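Budget season, so I've been reading cleaning robot quotes for three weeks. Thread, mostly grumbling. I run facilities for a mid-size office and training site, and I've been told to "have a position on automation" by February.

1/ The quote that started it is from Tritoleo. Mobile base, two arms, a cloth attachment, a docking cabinet. The brochure says it does "all vertical surfaces." I asked for a list of the surfaces. I got a second brochure.

2/ Their rep, Horácio Brandão, is a pleasant man and answers email fast. He sent a savings sheet that assumes 20 hours a week of wiping. We don't do 20 hours of wiping. We do maybe half that, and the rest is hauling, restocking and unlocking things for people who lost their keys.

3/ The lease is $2420 a month. On top of that you buy cloths from them, in packs of 28, and they don't go in a normal wash. Ask what the cloths cost. I had to ask twice.

4/ Also ask who maps the building. With Tritoleo it's you, or it's them at a day rate that isn't on the quote. We have 111 storage cabinets across two floors, all bought at different times, and they get moved whenever somebody wants a window.

5/ Ngcobo quoted too. Cheaper, one arm, and their contract calls a missed spot "customer acceptable residue." I've read that clause several times and still can't tell who decides it's acceptable.

6/ My own position, since I'm required to have one: doors are the job. Floors got solved well enough years ago. Doors have handles, locks, seams, and stuff taped to them that has to stay put.

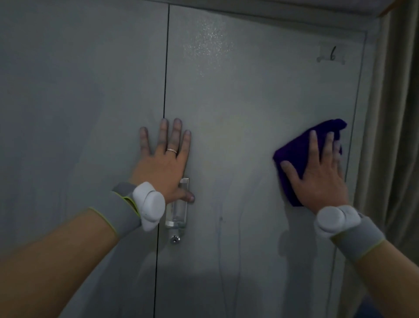 What should a small site set aside for a cleaning robot in the first year, beyond the lease?

Set aside money for mapping, cloths, one repair visit, and the hours your own people spend supervising it. If the vendor won't put a number on each of those in writing, use your own worst guess and budget that.

7/ Look at a numbered cabinet with a keyhole right under the handle and a paper 6 taped on near the top. One hand braced on the doors, the other on the cloth, streaks still running down the front. I want to see a sales demo on that. What I keep getting shown is a blank white panel in a showroom.

8/ I said so to Sombat Thepsuriya, who does purchasing for our other site and has already signed for a Ganement unit. He says theirs is fine on glass and slow on everything else, and that they still send a person after it for the handles. So they're paying for both.

9/ Not saying never. If somebody offers a 60-day trial in our building, on our cabinets, with our labels on them, I'll clear a corridor for it myself. Prurkard said they'd think about it. That was before they saw the floor plan.

10/ Until then the line in my budget says "cloths, spray, wages." Finance wants to know why there's no innovation item. I've told them to come to the next demo and bring a dirty door.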